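4.3 Folding jeans for the Poltley drawer insert

The Poltley insert takes folded garments up to 269 mm wide and 400 mm deep. Jeans folded by the steps in this section fit one compartment per pair. Fold on a bed or other flat surface at least 900 mm across.

1. Empty all pockets. Close the zipper and button.
2. Lay the jeans face up and smooth the legs from the waistband down.
3. Fold one leg over the other lengthwise. Line up the outer seams.
4. Tuck the pointed part of the seat inward so that the long edge is straight. 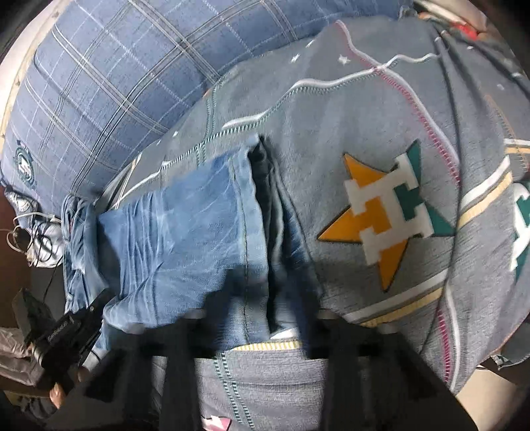
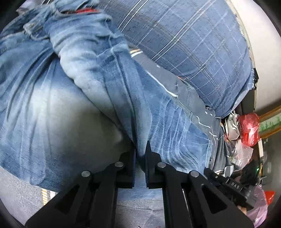
5. Bring the hems up to a point 56 mm below the waistband. Do not fold them level with it, as the stack will lean.
6. Fold in half again. Press with the flat of the hand to let the air out.
7. Place in the compartment with the last fold facing up.

Note: If the denim bunches at the knee, open the jeans back to step 2. Pulling at the hem only moves the crease.

Note: For stretch denim, leave out step 6 and roll from the hem instead. See 4.5.

Caution: Do not force a folded pair into the compartment. The Proltholm dividers can come out of their slots under side load. Refit them as described in 3.2 before adding more clothing.

Sweaters and other knits are covered in 4.4.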